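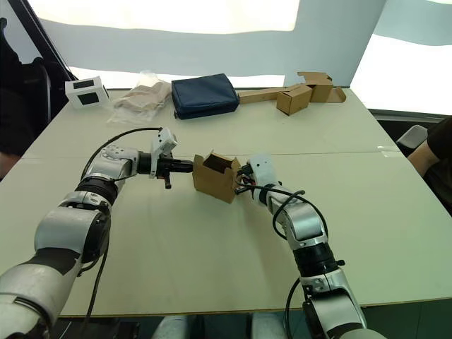 Head cam, right arm holding the small open carton.

Zakier / Garnness progress note, Monday, November 29, 2021

Planner: new two-arm version merged. 687 of 1193 logged runs relabeled, rest by next report. Timing bug between arm clocks fixed.

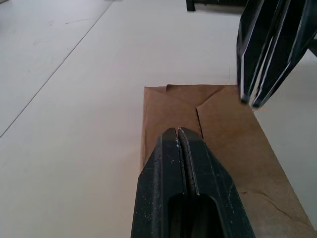
Wrist view, fingers over folded paper bag.

Perception: bag edges still weak, white on white seam confuses the depth filter. Retraining on Cormier now. 32 hours budgetted.

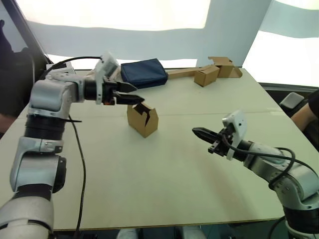 Left gripper above the carton.

Control: approach speed now set per arm. 2 tickets open, both in the Prodbridge driver. 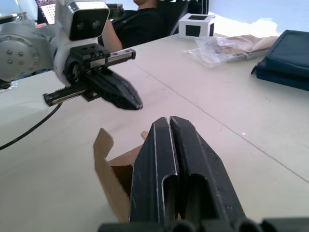

Wrist cam, other arm and patterned cube in view.

Next: hand-eye recalibration, then replay tool. Need GPU quota renewed pls, teh August one ran out.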